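Intermittent link loss on desk drops, Plikville office
February 2022
Posted by the Morin network desk

Ticket 903. Status: closed, with one item carried over.

Fault as reported: wired connections on the second floor drop for a few seconds and come back at 100 Mb/s instead of gigabit. Wireless unaffected. Users had been told to restart their machines, which cleared it until the next drop.

Switch log shows 174 link-down events on port 12 since the counters were last cleared. Ports either side are clean. Swapped the patch lead at the cabinet end, no change. Moved the drop to port 19 and the errors followed it, so the switch is ruled out.
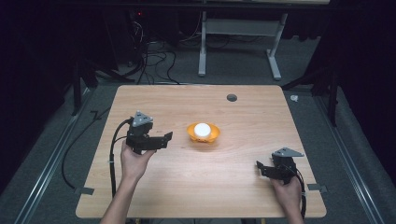
Cable test from the cabinet gave a good result on pairs 1-2 and 3-6 and a short reading on 4-5. A link that needs all four pairs for gigabit will fall back to 100 when one of them goes, and that matches the report. The desks on this floor take their leads up through the top. The wooden one in the photo has a small round grommet hole towards the far right, and a lead brought through a hole of that kind gets bent sharply at the rim each time a laptop is pulled forward. Flexed the lead by hand at that point while watching the port. Link dropped on the second bend.

Replaced the lead with a stranded Cat 6 one, a metre longer, and left a loop under the desk. Renegotiated at gigabit straight away. Cleared the counters.

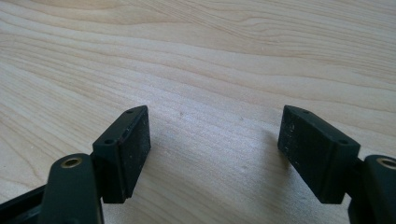 Left a continuous ping running to the Lurkance gateway overnight. No loss. Port 12 put back in service with the new lead and the same result. Error counters at zero on both ports the next morning.

Carried over: room 203 has the same solid-core leads, fitted in June. None has failed yet. Solid core should not be used between wall plate and desk. Replacement leads ordered through the Jarkby store. Do not force the ports to 100 full as a workaround, it hides the fault and gives a duplex mismatch if the far end is left on auto.

Recent tickets
Jarkby: phones reboot when the cabinet fan starts
Lurkance gateway: clock drift after firmware update
Plikville: printer takes a second address

Comments

patchpanel_k: Same fault here, also pair 4-5. Ours was a crushed lead under a pedestal drawer.

tern44: Did you check the wall plate? A badly punched 4-5 looks identical from the cabinet.

Morin network desk: Yes, tested from the plate with the lead removed. All four pairs good.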